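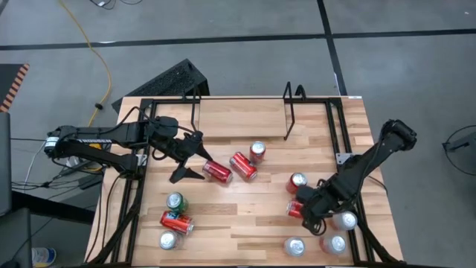 ## Cans on the shelf: your questions, my answers

Since I put up the sheet about the drinks shelf, I've had the same questions at my desk, in the hallway and once through a bathroom door, so I've written it all down. I'm Fengying Xiao, I do the drinks order for the Stesalley building, and these are my own habits and nobody's official policy. Last changed 25/10/2018.

### Where do the cans go?

On the wooden shelf board of the black rack, standing up, starting from the left-hand end. The butcher-block table is for sorting. Tip the shopping out there by all means, spread it right across if you like (I do!), but the cans should end up on the shelf.

### Do they have to stand up?

Yes please. A can on its side takes up more room than you'd think, and it'll wander off the moment someone bumps the table. While you're still sorting I don't mind a bit, and half of mine are usually lying down at that stage. Once they're on the shelf, ends up.

### Do I sort by colour or by flavour?

I used to be very keen on colour. Reds together, greens together, lovely. Then in September we had three different red cans in at once and people kept going off with the wrong one, so I gave up and now I go by what's printed on the front. Put them up in whatever order you pick them up, only turn the name so it faces out. A Fanta beside a Coca-Cola beside a grapefruit Spindrift is perfectly fine by me, and you can tell them apart from the doorway.

### How close together?

Close, with a little gap so you can get your fingers round one without knocking its neighbour. If one sits slightly further back than the rest, leave it. I've caught people lining them up with a ruler (you know who you are) and I appreciate the enthusiasm, but it's a drinks shelf.

### What's the best way to pick one up?

From the top, if the cans on either side are already in place. Lift it well clear of the table before you swing it over, then lower it straight down. Sliding them along the board is how I sent an entire row over the edge in my first week, and one of those was mine and I'd been looking forward to it.

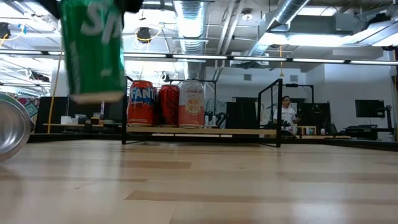
I do one can at a time. You can manage two in each hand if you've got big hands and a lot of confidence, but I don't find it any quicker once you've gone back to turn all the names round.

### What do I do with a dented one?

Small dent, shelf it. If the top or bottom is bulging, or it feels sticky, keep it off the board and bring it over to me. Please don't hide it behind the good ones! Sticky rings on bare wood are a nuisance to get out. Warm water and a drop of dish soap on a well-wrung cloth does most of it, then dry it straight away.

### Can I put bottles up there too?

I'd rather you didn't. The board is low and the tall ones look as if they're about to topple. Bottles go in the Plarton crate by the fridge.

### Do empties go back on the shelf?

Oh my goodness, no. Rinse them and put them in the blue bin. There's nothing worse than reaching for your favourite at four o'clock and having it weigh nothing.

### How often do you order?

When we're down to 15 cans. I order 104 at a time, which is an odd number of cans to want, I know, but it's what the Berkov delivery works out to once they've made up their mixed trays. They leave it at the loading door and I bring it up on the trolley.

### Can you get my favourite in?

Probably! Write it on the list taped inside the cupboard door. If two other people tick it, I'll add it to the next order. Grapefruit got in that way and it's now the first thing to go. The Mao lychee one did not get its ticks, and I'm still a bit sad about it.

### Is there a limit on how many I can take?

One at a time, and finish it before you open another. If you need a pile for a meeting, give me a day's warning and I'll set some aside on the table for you.

### I've got another question

Come and find me, or leave a note with the drinks list. I'm in most mornings, and I answer notes on Thursdays when the delivery's been put away.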